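3.2 Table, containers and produce

The Vedamus layouts deal with one small household job: a mixed lot of play fruit and vegetables lies on a table, and it has to end up in its containers. We picked this job over putting away dishes or folding laundry for a practical reason. Produce comes in shapes that differ a great deal from one another while the containers can stay the same. An eggplant and a peach go to the same place but do not lie on the table in the same way, and most of what we report in Section 4 comes down to that difference.

The item list went through two versions. The first, drawn up with the Waler group, had a lot of round fruit in similar sizes. Layouts made from it looked full but were dull to sort, and the round pieces tended to drift to wherever the cloth sagged. The second version was fixed on 26 Jan 2024 and is the one used throughout this paper. It mixes long shapes with round and lumpy ones, and it includes plain foam cubes, which stand in for cut pieces and are much smaller than the rest. The foam cubes belong to neither fruit nor vegetables in our labels. They have their own class, "cut," following the Kamath sheet.

The full collection has 300 layouts. Of these, 40 were set aside before any labeling and used only for the agreement check in Section 3.4. No layout appears in both parts.

The cloth. The table is covered with a pale green cloth printed with a grid of white lines. We tried a plain cloth first. With a plain cloth, people describing a layout fell back on vague terms such as "near the middle," and two people rarely meant the same spot. A printed grid gives them something to point at. It also shows when the cloth has moved, which happens often, as an item dragged along the surface takes the fabric with it. We did not iron the cloth between layouts or pin it down. Folds are part of an ordinary table and we left them in. Positions in the tables below are given in grid cells, counted from the corner nearest the door, and should not be converted to length.

The containers. There are two: a woven basket and a green plate shaped like a lotus leaf. They differ in ways that matter for sorting. The basket has walls, so an item placed in it stays in it even when set down carelessly. The plate is shallow. Long items do not sit on it well, and round ones can roll if they are let go near the rim. The ridges in the plate help a little with the smaller pieces. Neither container has a fixed place. In some layouts they are close together and in others they are well apart, with a maximum gap of about 80 cm.

The rule for which item goes where is set per layout, and there are three. Under the first, everything goes in the basket. Under the second, fruit goes on the plate and vegetables go in the basket. Under the third, written up in the Daken notes as the "serving" rule, a single named item is put on the plate and the rest stay where they are. The serving rule sounds like the easiest and gave us the most trouble in labeling. A plate with one thing on it and a table still covered with produce looks unfinished to most people, and several early labels marked these layouts as incomplete. We added a line to the labeling sheet to cover this and relabeled the layouts affected.

Clusters. An item is counted as part of a cluster if it touches another item or could not be lifted without moving one. We first tried a distance threshold and dropped it. A peach and a mangosteen can sit close together and be no trouble at all, while an eggplant resting against a foam cube usually shifts the cube as soon as it is picked up. Stems, leaves and loose fibers are ignored for this purpose. The largest cluster in the collection has 9 items.

Order of removal. For each cluster we recorded which item was taken first. Large items at the outside of a cluster were most often first, followed by long items lying on the near side. Foam cubes were left until late in nearly every case, including layouts in which a cube was the closest thing at hand. Color did not seem to play much of a part, although green items may have been passed over a little more often when they lay near the plate. We did not test for this and mention it only in case others see the same.

Bruising and wear were not tracked. Two of the soft pieces lost some surface color over the course of the work and were replaced in April with pieces of the same kind.
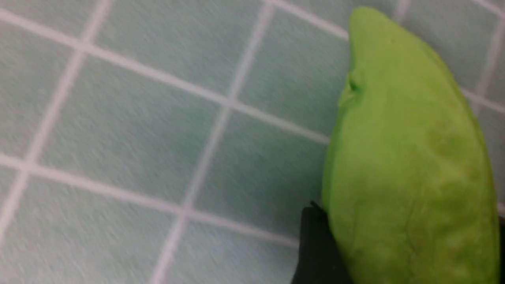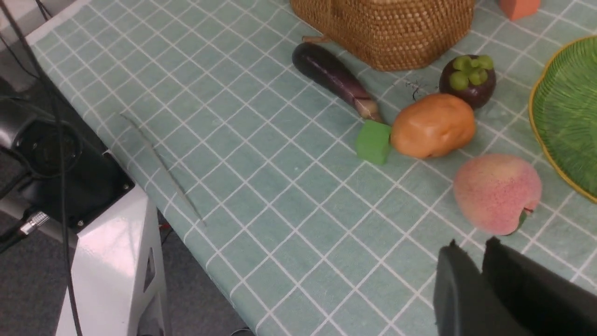
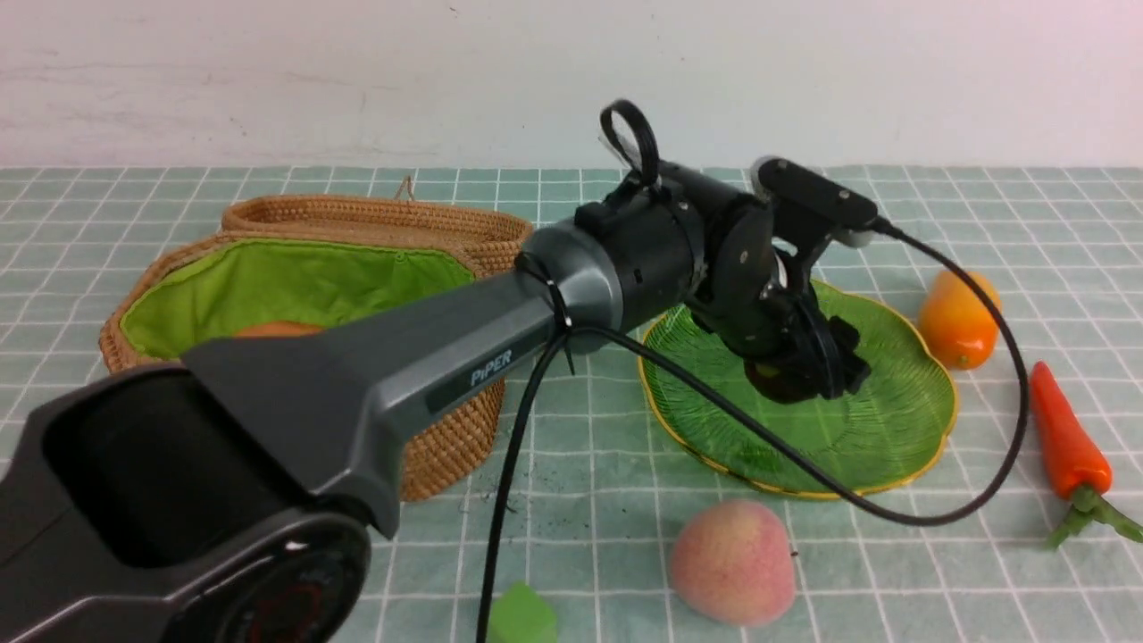
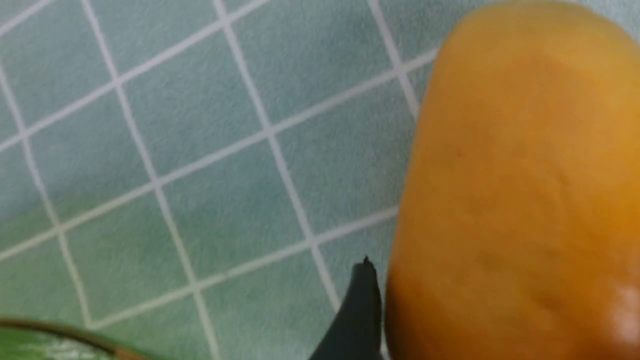 Figure 3. Items on the white-lined surface. The second picture has a mixed group with a toy eggplant, potato, mangosteen and peach, along with a green foam cube; the third has both the basket and the lotus-leaf plate; the fourth has a single orange-yellow fruit at close range.

Why is an item judged by contact with its neighbors when the distance between items is easier to measure?

Distance says little about how hard a piece is to take away. Two round fruits with a narrow gap between them can be lifted one at a time, but a long vegetable leaning on a smaller piece will move it even though the rest of its length is clear. Contact also gave better agreement between labelers, who could settle most cases by asking whether the neighbor would move.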